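Home | Diary | Garden | Workshop | Older entries | Contact

Sun 31 May

Open day at Gratbridge! I have been looking forward to this since January, when the flyer first turned up in the library, and I was at the door before they'd put the sign out.

The robotics lab is up the back of the old Golob building, past the bike racks and up a flight of stairs that got the better of my knee. Worth it. They let 25 of us in at a time, so there was room to get close and ask silly questions, and I asked plenty.

First stop was the Plikgate arm, which was folding tea towels. Slowly, I'll grant you, and it made a real mess of the striped one, but then it did the next four in a row and a little girl beside me clapped every single time. The student running it told us they'd recorded 3,659 goes at folding before the arm could manage it by itself. I'd always thought someone sat down and typed in all the moves. No! People do the job by hand, over and over, with a gripper they hold themselves, and the arm learns from the recordings.

And then they let us have a turn. I queued twice (the second time I let a family go ahead so it didn't look greedy). You squeeze the handle and the two fingers close, and there's a camera looking down over them the whole way, so the computer sees what you see. My job was to pick up a wooden block and put it in a bowl. I dropped it, tried again, dropped it again, and got it on the third go with a small cheer from the people behind me. My hands are used to secateurs and I squeeze far too hard.

What I liked best was how plain the thing is up close. Plastic links, little brass rings where the joints turn, screws you could undo with what's in my kitchen drawer. I spent ages just opening and closing it. 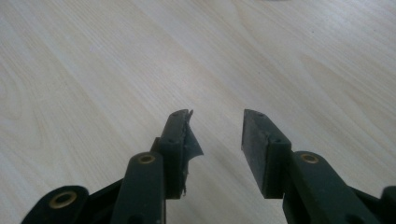 The hand-held gripper, jaws open. The pad on the left has a torn flap hanging off it, the right one is still whole.

After that there was a talk on the Pastari project, which wants to do the same for packing fruit. They're after 3,000 recordings of pears alone. I put my name down to help on a weekday if they'll have me, bad knee and all.

Home by four, cup of tea, then folded the washing and timed myself. Must ring the library tomorrow about that book on linkages.

Recent entries
- Frost on the broad beans
- Fixing the shed latch, again
- Bus 151 and the long way home
- Marmalade, second batch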